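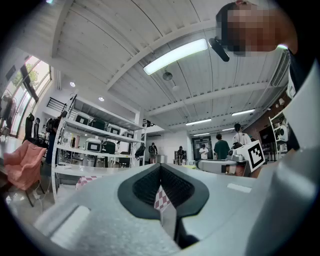 View from the camera on the hand-held gripper, with the jaw at the bottom and a checkered cloth showing through it.

Nallurico hand-held demonstration gripper
Listed Feb 25, 2020

A hand-held gripper with its own camera, for recording examples that a robot policy can be trained on. A person holds the tool and does the task, and the camera records it from the wrist. The maker's leaflet says this makes teaching a robot "as easy as tidying up." We have sold data collection gear long enough to be wary of a line like that, so please read the notes before you order.

What you get
Gripper body with camera mount
Two sets of jaw liners
Charging cable and wall plug
Printed marker sheets
Carry case (the latch is stiff)

Weight: 600 grams without the camera
Recording time: 3 hours per charge, by the maker's figure

Our notes
The wide lens takes in a great deal of room. Ceiling lights, windows and people walking by all end up in the recording. The maker calls this "rich context." It may help the system work out where the tool is, but it also means more faces to blur, and no blurring software comes with it. Budget for that work separately.

Ease of use is oversold. In our trial at the Irnard workshop, new operators threw out over 19 takes before they had a set worth keeping. Most of the bad ones came from closing the jaw too early or swinging the tool too fast between objects. People who practiced for a morning did better. We would not hand it to a visitor and expect usable files.

We also can't back the claim that 5 examples are enough for a new task. Viltska, the training software it is usually sold with, will accept 5 and run without complaint. Whether the arm then does anything sensible is another matter. Ask for results on objects and rooms like yours.

Fit with other equipment
Works with the Dhillon bench arm after a jaw change. Recordings made before the July firmware need to be converted, and the converter is slow. Other arms: ask us first.

Returns
Unused units only. Jaw liners wear and are not covered by the warranty. Loan units are available to labs that want to try a full task before buying.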